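Skonance Tabletop Task Kit for Student Robot Arms

Made by Hviid for robotics clubs and high school classes

The Skonance kit gives a team a set of household tasks to program on an arm they already have. It was put together with the after-school club in Lestbridge and is now used as the practice set for the Onthorpe student manipulation contest.

The kit does not include an arm, a gripper or a controller.

In the box
Mug tree with round base and six pegs
Enamel mugs, light blue
Task cards
Score sheets, pad of 90
Teacher guide, printed

Works with
Any tabletop arm with a two-finger gripper that can hold a mug by the rim. Check your reach before ordering. The arm has to clear the top of the post with a mug in the gripper.

Setup
Put the mug tree on a flat table and mark where the base goes with tape – students will bump it. Route the arm's cable so it stays off the pegs through the whole motion. Run every new program at low speed first, with one student on the stop button.

Task levels
Level 1: Pick up a mug from the table and set it down on a mark.
Level 2: Hang one mug on any peg.
Level 3: Hang a mug on the peg named on the card, then take it off again.

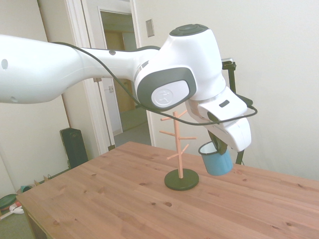 Most teams get through Level 1 in 2 club meetings. Level 2 takes longer. The handle has to meet the peg at the right angle, and a rim grip lets the mug tilt, so plan time for tuning the approach. Vibeke Damgaard, who wrote the teacher guide, suggests starting with the peg closest to the arm and saving the back ones for later.

Grades: 7 and up
Replacement mugs and score pads are sold separately. School purchase orders accepted.

Page updated 2 November 2025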